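**Haberkorn opens home tidying service in Jaltau**

January 2025 – Haberkorn, the household storage company, has started a home tidying service for apartments and small houses in Jaltau. Bookings are open now.

A visit covers one room or one entryway. Staff bring the storage bins, sort items with the resident and leave the filled bins where the resident wants them. Shoes, toys and winter clothing were the most common requests during a trial in December, when the company visited 70 homes.

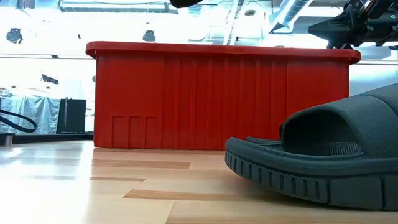
## One bin per doorway

Entryways get a single large bin that sits on the floor by the door. Residents choose red or gray. Sandals and slides that are worn every day can stay out – the bin is meant for pairs that are not in use that week.

"People asked us for fewer containers," said Ye-rin Pyo, who manages the service. "One big one by the door gets used. A stack of small ones ends up in the closet."

## Booking

Visits can be booked at the Haberkorn store in Jaltau or by phone. Customers should book at least 10 days ahead. The store has 1187 bins in stock for the service, and bins may be returned unused after the visit.

Press contact: Ye-rin Pyo, Haberkorn, Jaltau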